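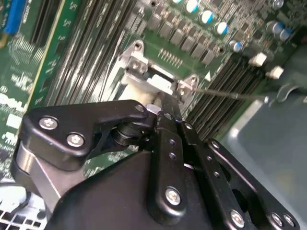
## Tevdale e Brakdale na bancada de computadores: critérios e resultados

O presente texto regista a comparação entre duas garras de dedos articulados, a Tevdale e a Brakdale, montadas alternadamente no mesmo braço e comandadas pelo mesmo controlador Virkora. A tarefa de referência foi o trabalho no interior de computadores de secretária abertos: aproximação ao socket do processador, extração e colocação de módulos de memória, deposição das peças na placa de fixação. Publico-o a título pessoal, com a terminologia que utilizo nos relatórios internos, por me parecer que outros laboratórios enfrentam a mesma escolha.

Realizaram-se 1.087 ciclos, repartidos pelas duas garras ao longo de setembro. Um ciclo compreende a descida, a preensão, a retirada e o regresso à posição de espera. Foram excluídos da contagem os ciclos interrompidos pelo operador durante a calibração da câmara.

### Volume da garra no interior da caixa

A Tevdale fecha com mais força e mantém melhor o paralelismo dos dedos. O seu corpo é, todavia, mais largo na zona da palma, e as barras laterais abrem para fora a meio do curso. Dentro de uma caixa de computador, essa abertura tem consequências: a aproximação aos slots de memória junto à parede do chassis exige uma rotação prévia do punho, que o planeador da Virkora nem sempre encontra à primeira.

A Brakdale é mais estreita e desce na vertical sem correção. Em contrapartida, apresenta folga nas articulações ao fim de algumas horas de uso, e a força de fecho diminui de modo perceptível quando os dedos se aproximam da abertura mínima. Um módulo de memória segurado pelas extremidades roda ligeiramente durante o transporte — pouco, mas o bastante para falhar a entrada no slot.

### Câmara de punho

Ambas as garras foram ensaiadas com a câmara Lai no punho. O problema principal é a oclusão. As barras metálicas pretas ocupam uma parte considerável da imagem, e o ponto de contacto fica visível apenas numa faixa estreita, entre os elos e a placa-mãe. Deslocar a câmara melhora a vista dos dedos e piora a da peça. Fixou-se a distância entre a lente e a flange em 35 mm, solução de compromisso que mantive nas duas configurações para não introduzir mais uma variável.

Os reflexos constituem a segunda dificuldade. O acabamento mate das garras ajuda; a chapa do chassis não. Sempre que a luz incide diretamente na parede metálica, a exposição automática escurece a placa e o detetor perde os contornos das peças pequenas. Recomendo exposição fixa. 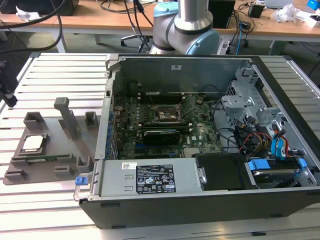 A repetibilidade depende tanto da fixação das peças como da garra. Nos primeiros ensaios, os módulos eram pousados diretamente na mesa, e a garra recolhia-os com orientações variáveis. A adoção da placa impressa em 3D, colocada ao lado da caixa aberta, alterou este quadro: o processador assenta num rebaixo próprio, com o dissipador integrado voltado para cima, e a ranhura comprida na borda inferior impõe a orientação da peça que recebe. Os postes salientes obrigam, porém, a prever uma altura de passagem superior, sobretudo com a Tevdale. A caixa trabalha deitada sobre a mesa de perfil de alumínio, o que deixa o acesso por cima livre.

### Controlador

O controlador Virkora aceitou as duas garras sem alterações de cablagem. A troca completa, incluindo a verificação do ponto central da ferramenta, demora sete minutos. O limite de força deve ser definido separadamente para cada garra; a reutilização dos parâmetros da Tevdale na Brakdale provoca paragens de segurança injustificadas.

### Decisão provisória

A Brakdale permanece montada para o trabalho com memórias, com reaperto das articulações no início de cada sessão. A Tevdale fica reservada às peças mais pesadas, designadamente fontes de alimentação e discos, cujos ensaios ainda não foram iniciados. Falta também repetir a série do processador com dedos mais finos — o desenho está concluído e aguarda impressão.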